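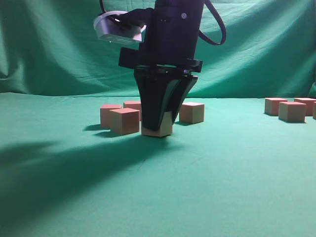 Projektbericht von Muammer Sezer und Rosimeire Conceição
Betreuung: Sarmīte Lill

1 Anlass und Aufgabenstellung

Im Rahmen des Moduls »Handhabungstechnik« war eine Vorführung an einem externen Standort zu dokumentieren und technisch auszuwerten. Besucht wurde der Tag der offenen Tür der Firma Priren, die an der Greifplanung für kleine, gleichförmige Teile arbeitet. Der Bericht beschränkt sich auf die Station »Würfel greifen«. Die Förderstrecke Clesell, die in der Nachbarhalle lief, wird von der zweiten Projektgruppe behandelt.

Betreut wurde die Station von Reinaldo Dantas. Er erläuterte den Ablauf und stellte das Protokoll der Vorführung zur Verfügung, auf das sich die Zahlen in Abschnitt 4 stützen.

2 Aufbau der Station

Gegriffen wird mit einem schwarzen Zweifingergreifer am senkrecht geführten Arm. Am Arm ist ein hellgraues Kameragehäuse befestigt, das schräg nach unten und vorn gerichtet ist. Arbeitsfläche und Hintergrund sind mit grünem Stoff bespannt. Laut Dantas erleichtert der einheitliche Farbton die Trennung von Objekt und Hintergrund, Falten im Stoff seien für die Segmentierung unkritisch.

Als Greifobjekte dienen neun helle Holzwürfel. Sie liegen teils dicht beieinander, teils frei. Für die Planung sind das zwei verschiedene Fälle: Bei einem frei liegenden Würfel ist die Anfahrrichtung weitgehend wählbar, in der Gruppe begrenzen die Nachbarn den Raum, in den die Finger eintauchen können.

3 Ablauf eines Greifzyklus

Die Steuerungssoftware Samir gliedert den Zyklus in Erfassen, Auswahl, Anfahren, Schließen und Abheben. Die Auswahl erfolgt nach einem Gütewert, in den der freie Abstand zu den Nachbarobjekten und die Lage der Seitenflächen eingehen. Der Greifer wird geöffnet über das Ziel gefahren, um die Hochachse ausgerichtet und senkrecht abgesenkt.

Kritisch ist die Phase zwischen Absenken und Schließen. Liegt der Würfel nicht mittig zwischen den Fingern, berührt ein Finger zuerst und kann das Objekt verschieben oder verdrehen. Die Software gleicht kleine Abweichungen aus, indem sie die Schließkraft erst nach beidseitigem Kontakt erhöht.

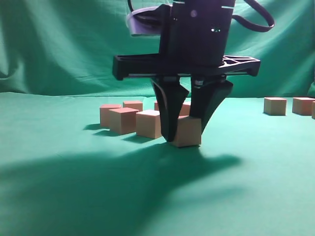
Priren, Vorführhalle, 3. Juni 2022

Bei der gezeigten Stellung setzt der linke Finger mit der Spitze auf der Tischfläche auf und liegt an der linken Würfelseite an, während der rechte die obere rechte Ecke berührt. Ein solcher Eckkontakt ist ungünstiger als ein flächiger, da die Kraft außermittig eingeleitet wird und ein Kippmoment entsteht. Ob der Griff als gültig gewertet wird, entscheidet die Software über die Fingerstellung nach dem Schließen.

4 Ergebnisse laut Protokoll

Für den Vorführtag weist das Protokoll 338 Greifversuche aus. Davon entfielen 103 auf Würfel in einer Gruppe, die übrigen auf frei liegende. 13 Versuche wurden abgebrochen – sämtlich in der Gruppe. Als Ursache ist durchweg »Kontakt mit Nachbarobjekt« eingetragen. Eine Unterscheidung nach Flächen- und Eckkontakt enthält das Protokoll nicht, der Einfluss der Kontaktart lässt sich daraus also nicht bestimmen.

5 Bewertung

Die Station eignet sich gut, um den Einfluss der Objektanordnung auf die Greifplanung zu zeigen. Nicht untersucht wurden andere Geometrien und glatte Oberflächen. Kelly Macedo von der Entwicklungsabteilung nannte als nächsten Schritt den Fingersatz Pemier mit schmaleren Spitzen, der ab November erprobt werden soll. Für dicht liegende Würfel ist davon eine geringere Abbruchquote zu erwarten; bei Eckkontakten bleibt die Wirkung offen, weil mit der Spitzenbreite auch die Anlagefläche abnimmt.

Die Auswertung der Kontaktarten müsste anhand der Fingerstellungen erfolgen. Die Rohdaten hierzu wurden bei Priren angefragt und lagen bei Abgabe noch nicht vor.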